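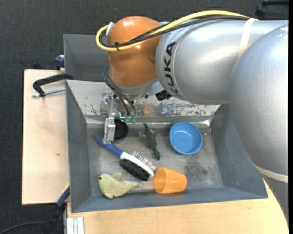

Fetcombe repair and reuse shop to open six days a week from May

Fetcombe Reuse, the household goods shop on Pundton Road, will extend its opening hours from May and take in donations at a second counter behind the building.

The shop currently trades on three days a week. Under the new hours it will open at 9 am and close at 5 pm, with the donations counter shutting half an hour earlier.

The change follows a year in which 119 households in Fetcombe and Pundton signed up to the shop's collection round. Kitchenware, toys, lamps and small furniture made up most of what came in. Items that cannot be sold are stripped for parts or passed to the recycling centre at Bratberg Yard.

Two part-time posts have been created to cover the extra days. Applications close at the end of April, and forms can be picked up at the till.

Arwel Kneath, shop manager, said: "People who work in the week have been asking us for longer hours for a long time. We also run out of shelf space by mid-morning on donation days, so the second counter should help with the queue."

Toys must be complete and clean. The shop cannot accept car seats, cycle helmets, mattresses or anything with a cut plug. Electrical goods are tested on site and sold with a 17-day return period.

Collections of larger items can be booked by telephone or at the counter. There is no charge within Fetcombe. Pundton addresses pay £3.

Press enquiries: Arwel Kneath, Fetcombe Reuse, Pundton Road, Fetcombe.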